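Setano table with rounded corners
£1,349
Length 167 cm
Made to order in Dunbar

I've been selling tables for long enough to know which ones I'd take home, and the Setano is the one I'd take home. It's a plain wooden table in a light, warm brown, with fine straight grain running the length of the top and corners you can walk into in the dark without swearing. Finlay Mowat makes them in his workshop across the yard from my shop, one at a time, and I do the oiling and the answering of emails.

The rounding is the bit people ask me about most. Finlay's first version had quite a tight corner, smart enough, but I kept telling him I wanted something softer, and we went back and forth on it most of one October. What we've ended up with is a proper curve, smoothed over by hand along the top edge as well, so there's nothing sharp under your wrists when you're sitting with a book or peeling your way through a bag of potatoes. Run your hand along it when you come in. Everybody does!
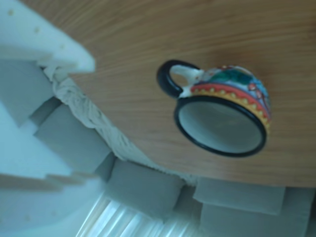
How many people can sit at it?
Four have plenty of elbow room, and you can fit a fifth on the end if you use a stool or a narrow chair.

I get asked about the legs too, so while I'm on it: they unscrew. Four bolts each and the key comes taped inside a little envelope with my name on the front. With the legs off, the top goes up most tenement stairs on its side, though do measure your turn on the landing first (I've had one come back down again, and it wasn't a cheerful afternoon for any of us).

Now, the finish. I use Drovell oil, the clear one, and every top gets five coats with a rub down in between. I like it because it leaves the wood looking like wood. There's no thick shine sitting on top, and when you catch it side-on you get all those thin lines running through. The colour does shift a fair bit with the light in the room. Under a lamp it goes a toasty brown, and near a window on a grey day it's a good deal paler. If you're trying to match it to a floor or a sideboard, ask me for an offcut and I'll pop one in the post. I don't charge for them, I just ask that you don't all write in the same week.

Colours sit nicely against it as well. Red especially, I think. I've had all sorts on mine at home and the bright things always look brighter for having that quiet background.
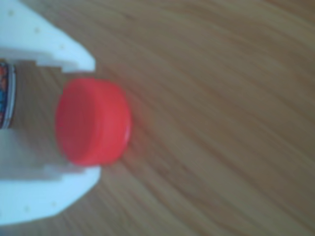
A red cap against the grain, close up.

Looking after it is easy enough. Wipe it with a damp cloth, then a dry one. Skip the spray polish, please, as it builds up in the grain and then I have to talk you through getting it off again. Once or twice a year, give it a thin coat of the same oil with an old cotton rag, leave it for a quarter of an hour and buff off whatever's left. A small tin comes with the table and does several goes. If you lose the tin I sell refills, and if you'd rather I did the job for you I'll do that too, provided you live near enough that I can be back for my tea.

Hot pans need a trivet. Mugs I'm more relaxed about. I put mine straight down all day long and if a ring turns up I rub it with a bit of oil and get on with things. A dent from something heavy is a different matter, and you'll want a damp cloth and a warm iron for that. There's a sheet in the envelope with the bolts that explains how, written by me, with Finlay's corrections in the margin.

A few people have written in about the mug that keeps turning up in my table pictures, so I've given in and I'm stocking it. It's the Brirard, a ceramic one with a glossy black handle, a thick black rim and a pale grey-white inside, and a painted band in red with little yellow dots and a scalloped yellow edge. There are flowers further round in green and blue. I have a soft spot for it because it's so cheerful, and because the handle is big enough for my fingers!

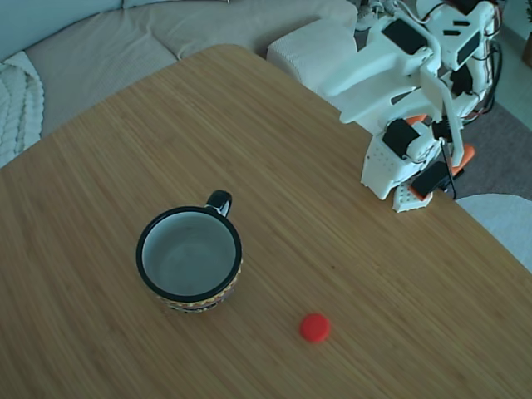 You can add one to a table order and I'll wrap it in with the oil and the envelope, or you can buy it by itself from the kitchen shelf page. The painting varies a wee bit from one to the next, so if you're after a pair, tell me and I'll sit a few side by side and pick two that get on. Wash them by hand if you can bear to. Mine has been through the machine more often than I'd like to admit and it's still fine, but I'm not promising anything for yours.

Back to the table. People want to know whether it'll do as a desk, and I'd say it makes a lovely one. It's steady, it doesn't hum when you type, and a lamp clamp will grip the edge as long as you put a scrap of felt under the jaw. It'll live happily in a living room too. Mine's a bit of both, half meals and half whatever I'm in the middle of, and I've never felt it looked out of place near a sofa. If you want it without the oil so you can finish it yourself, that's no bother, but the price stays the same and I'd ask you to get the first coat on before you start eating off it.
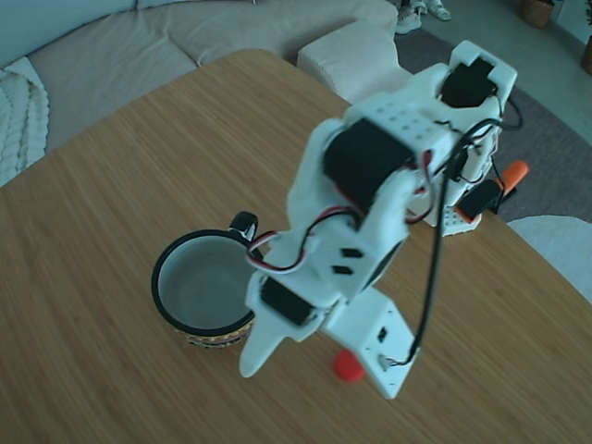
Setano table with the Brirard mug, rounded corner at the far side.

Ordering and delivery

We make to order, so there's a wait. I'll give you a proper date when you get in touch, once I've looked at Finlay's wall chart and he's told me what it really means. I take a third up front and the rest when the table's ready to leave. Delivery is by our own van in East Lothian and Edinburgh, and by carrier further off. The price above covers the local run, and I'll quote you for anything else.

If you'd rather see one first, I keep a Setano in the front of the shop with chairs round it, and you're welcome to sit down and stay a while. Ring before you set off, as I'm sometimes out in the van.

Other lengths are possible. Shorter is simple, and longer depends on the boards Finlay has in, so tell me what you need and I'll go and ask him.

Senga Guthrie
Page last changed 18 July 2020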